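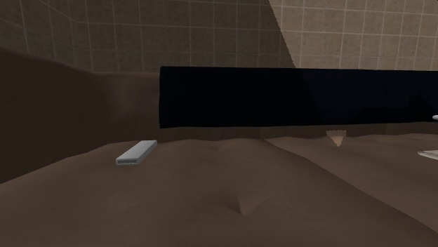 Wide jaw or narrow jaw for small parts on soft surfaces?

Posted by Kirsten Vigfúsdóttir

Hi all! I've been comparing two grippers in simulation before we spend real money, and I'm stuck. One is the Preltitz wide parallel jaw, the other is the Stivis narrow one with the longer fingers. Same arm model, same controller, same task: pick a small gray bar up off a lumpy brown cushion with a tiled wall behind it. I gave each one 4000 tries with the bar dropped at random angles.

The Stivis missed 853 of them. The Preltitz did a lot worse, and most of the misses were when the bar landed at a slant and the fingertips hit the cushion first. But the Preltitz is cheaper and holds heavier stuff, so my boss (hi Hamish) really wants it to win. Is this a fair test? Or am I just measuring how badly my simulated cushion behaves? I only have the one side camera view so far and there's a long black thing hogging a good chunk of it, so judging the final approach by eye is kind of miserable.

Kane Prendergast

get the narrow one. wide jaws are terrible on anything squishy, we went through this with the Ivorer arm and gave up after a month

Anahera Kereama

I'd hold off on buying anything yet, Kirsten. Is your cushion a rigid mesh that only looks soft? A lot of them are! If it is, the fingertips stop dead on the first fold they touch, and the wide jaw has more fingertip to bump into things, so it gets punished way more than it would on real foam. Check the collision settings before you trust either number.

Then try letting the wrist turn to match the bar. If your controller always comes straight down with the jaws at the same heading, a slanted bar is going to hurt the wide one every time. When I did this on our bench I let it rotate up to 45 degrees either way and the gap between my two grippers shrank a lot (it didn't go away, though).

And please add a second camera! Straight down from above, or on the wrist if your model has a mount for it. I wasted most of February squinting at a side view, trying to tell if the fingers were behind the part or beside it. I run 4 views now, which is overkill, but two would get you most of the way.

Tane Merrick

What Anahera said about the mesh. Also log the fingertip force on every miss, then you can sort the ones that hit the cushion from the ones that closed on air. I'd want that split before showing Hamish anything.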